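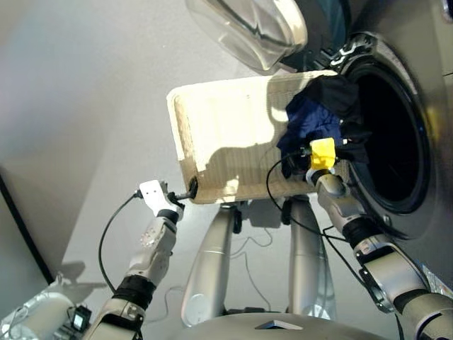
Navy jumper keeps coming out covered in pale fluff
Posted by trokasbridge_tenant

Moved in May, inherited a front loader. Everything dark goes in looking respectable and comes out as if it had slept with a sheep. I tip the lot straight from the basket -- no sorting beyond "is it dark?" -- and run it on 40. Is it the machine or me?

Delia Văduva
Bit of both, I'd guess. Peel back the rubber gasket round the drum opening and run a finger along the fold. Mine in Cârstea had enough lint in there to knit a second jumper, plus a button and a bus ticket.

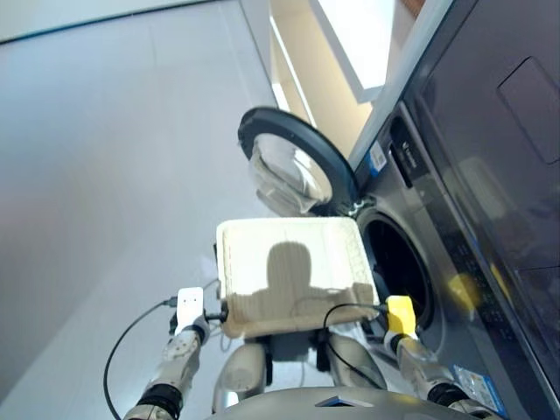

Wipe the fold out with an old flannel, then the inside of the glass, and leave the door open between washes. After that, turn the dark things inside out and keep towels well away from them. Check the basket too. If it had towels in it on Friday, it still has some of them in it now.

Evander Lennox
Get a dryer. Mine was 400 and takes all the fluff off. Don't know about the gasket, never looked.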